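Ticket: Navigation voice speaks too late, and the speed limit shown is wrong after update
Status: Closed
Product: Palside car navigation, map package Ondelent West
Opened by: Pentti Lindqvist

Original message

Hello support,

I use Palside in my car for the daily drive to work and for visiting customers. After I installed the last map update I have two problems, and I am not sure if they belong together.

Problem one: the voice tells me to turn when I am already in the junction. Before the update it spoke first at 200 meters and then one more time close to the turn. Now the first message is missing almost always.

Problem two: on some streets the speed limit on the display is 80. These are streets with houses on both sides, so 80 cannot be correct. The warning sound for driving too fast is therefore useless for me, it stays silent.

What I have tried already:
- Restarted the unit with the small button on the side.
- Turned the voice off and on again in the menu.
- Changed the voice from "Standard 2" to "Standard 1". No difference.
- Deleted my saved places (I regret this, it did not help and I had to type them again).

I did not reset the unit to factory settings. I would like to avoid this if possible.

Kind regards,
Pentti Lindqvist

Reply from support

Thank you for the clear description. Please open Settings, then System, then Versions, and send us the two lines which begin with "Map" and "Limits". Please tell us also how much free memory is shown on the same page.

Reply from Pentti Lindqvist

The lines are:

Map: Ondelent West, September
Limits: Plarneck base, no date

Free memory: 4 MB. I have a card of 16 GB in the unit, so I was surprised to see this number.

It looks strange to me that the second line has no date. In the manual there is a date in both lines.

Reply from support

You are right, there should be a date. The map and the speed limits are two separate files. We think that the map file was installed completely and the limits file was not, because the internal memory became full. In this case the unit goes back to the base file from Plarneck, and this base file knows only the general limit for a type of road. It does not know the local limits.

Can you please name one street where the limit is wrong, and say what is the correct limit there?

Reply from Pentti Lindqvist

The easiest one is the long straight street behind the Pacheco garden center. The display says 80 there. The limit is 30, and it is painted on the road, so I do not think there can be a discussion about it. 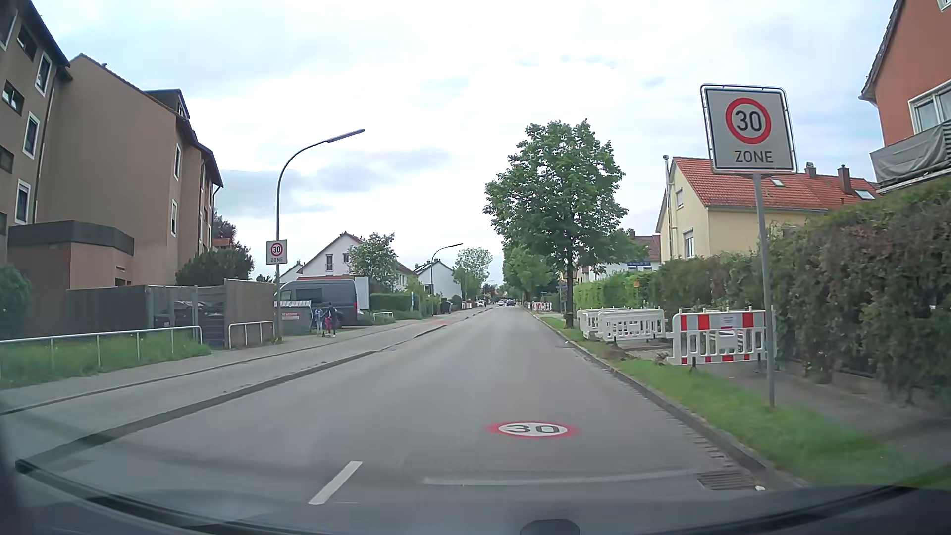

Steps we agreed on

1. Make a copy of the saved places: Settings, Places, Save to card. The file is very small and it takes only some seconds.

2. Delete old voices. Each voice takes more memory than one would believe. I kept "Standard 1" and removed the others.

3. Move the route history to the card. The menu item is hidden under "Privacy" - I looked for it under "Memory" for a long time.

4. Install only the limits file again. In the update program on the computer, open the arrow beside the map name and remove the check mark from "Map". Do not disconnect the cable until the program says "Finished". The progress bar stands still near the end, please be patient.

5. Start the unit and look at the Versions page again.

Result, written Sun 22 May

The line "Limits" has now a date, and it is the same month as the map. I drove to the garden center and back. The display shows 30 on the street, and the warning sound works again.

The voice is better but not perfect. The message at 200 meters comes back when I drive in the city. On the bigger road it is still late sometimes.

Reply from support

Good to hear. For the voice, please go to Settings, Guidance, Timing and check if it says "Short". The update sets this value to "Short" on units with little memory, and it does not change it back afterwards. Please select "Normal".

Reply from Pentti Lindqvist

It was on "Short". I changed it to "Normal" and drove the same way to work two times. Both messages are spoken now, also on the bigger road.

One suggestion: the update program should check the free memory before it begins. It told me "Update successful" when one of the two files was missing. If I had not looked at the display, I would not have known.

You can close the ticket from my side. Thank you for the patient help.

Note from support

Suggestion forwarded to the team for the update program. Ticket closed. If the limits line loses its date again after the next update, please answer to this ticket and do not open a new one, so we keep the history.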